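We use cookies to remember your settings. Accept | Manage

Print this page | E-mail to a friend

23 January 2020
By Ermira Omerović

Who still irons? My project on tea towels, hankies and other small squares

When Mr Lewis told us to pick a household habit and find out where it went, my whole table went for breakfast. I went for ironing, mostly out of spite, as my gran (Ankica Spahić, she wants her full name in this) irons everything. Pillowcases, tea towels, the cloth that goes under the bread bin. My mum owns an iron and I think she keeps it behind the paint.

So my question was: when did people in Nisumwood stop ironing small things, and did they mind? I wanted to talk to people over seventy and people under thirty, and then look through whatever the local library had. The library had loads. They've got a run of the old Sadard laundry newsletters, which I'd never heard of, and they let me sit with them for 2 afternoons as long as I didn't bring my squash in.

Sadard did the washing for most of the hotels along the front. There's a page in one newsletter that just lists what went through in a single week in August, and it says 1387 napkins. Not sheets, just napkins! Somebody had to fold all those. The same page tells off the hotel at the top of the hill for sending its cloths down with fish bones in them, and I read that bit out to the librarian.

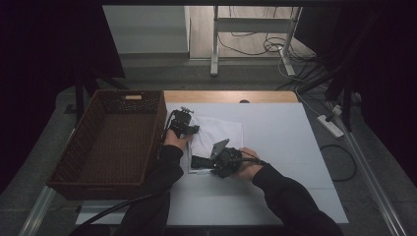
A white cloth and a wicker basket.

The interviews were harder than I thought. I'd written a proper list of questions and Gran ignored every one of them and talked about starch. Remo Pace, who lives two doors down from us, was better. He worked in the pressing room at Sadard as a lad and he said the heat was the thing he remembered, that and the radio being too quiet to hear. He stopped ironing his own tea towels the year he retired and said he hasn't thought about it since. When I told Gran that she went quite silent.

The younger people mostly laughed. Spyros Todorova at the youth club told me he'd ironed one shirt in his life, for a funeral, and did the front only because he was keeping his jacket on. I did ask everyone the same thing at the end — would you be embarrassed if a visitor saw a creased tea towel — and the older ones nearly all said yes, even Remo, which doesn't really fit with what he'd said before. I've left it in anyway.

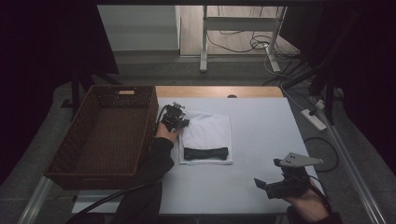

Nisumwood College, Department of Social History

The other thing I looked at was adverts. Lukáč was a shop on the high street that sold irons and kettles, and the library has its old Christmas leaflets. In the early ones the iron gets the front page. Later on it's in a corner at the back next to the torches. I know one shop's leaflets can't prove anything about a whole country, and Mr Lewis has written that in my margin as well, but it did match what people told me about getting their first tumble dryer.

What I'd change: I talked to too many people from my own street. I also should have recorded Gran properly, as my notes from her say things like "blue bag??" and I had to go back and ask. (It's a little bag of blue stuff you put in the rinse to make whites look whiter. She still had one.)

If I carry on with this in the summer I want to find out about handkerchiefs, because every single older person brought them up without me asking. Remo says his mum ironed his into quarters and then quarters again, and he'd get in trouble if he unfolded one just to look at it. Gran has offered to teach me her way of doing them. I've said yes but we need to find Mum's iron first.

Print this page | E-mail to a friend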